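The Husstead hotel has 53 rooms, and for 12 years its breakfast manager has watched people come down from them badly dressed and full of plans. She agreed to talk at ten thirty, once the last waffle had been carried off, on the condition that we leave her name out of it.

"My guests read," she says. "Mostly reviews of themselves."

She started on the night desk, which she describes as a job for people who like carpet. Mornings suited her better. By seven the business travelers have eaten standing up. Families arrive at eight and stay until something spills.
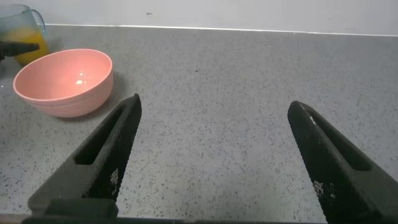
Photo: Tremard

Her strongest views concern the buffet line. Guests at Husstead walk it in both directions, she says, and meet at the eggs.

"We put up an arrow once. People read it, nodded, and went the other way. A man told me it was a very clear arrow."

And the people who fill their pockets? She has made her peace with the bananas - the hotel budgets for them. Yogurt is another matter. "You want to ask where it's going. There's no fridge in those rooms. I know there isn't, I've asked for one for years."

Two things have changed since she began. Guests used to complain to her, and now they complain to their phones while she stands next to them. The coffee has also improved, after the hotel dropped its old supplier for Işık. She fought for that through two general managers, and the second gave in, she suspects, to get her out of his office.

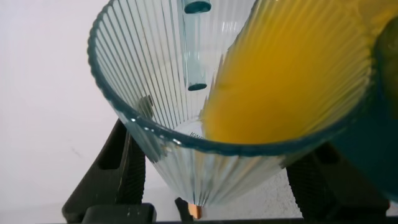
A ribbed glass and something yellow-orange going in it.

What does she eat herself? "Toast, at eleven, over the sink." On vacation she avoids hotels with breakfast included. Last July she tried one anyway and spent the meal straightening the spoons.

"They asked if I was enjoying my stay," she says. "I told them their toaster was too close to the wall."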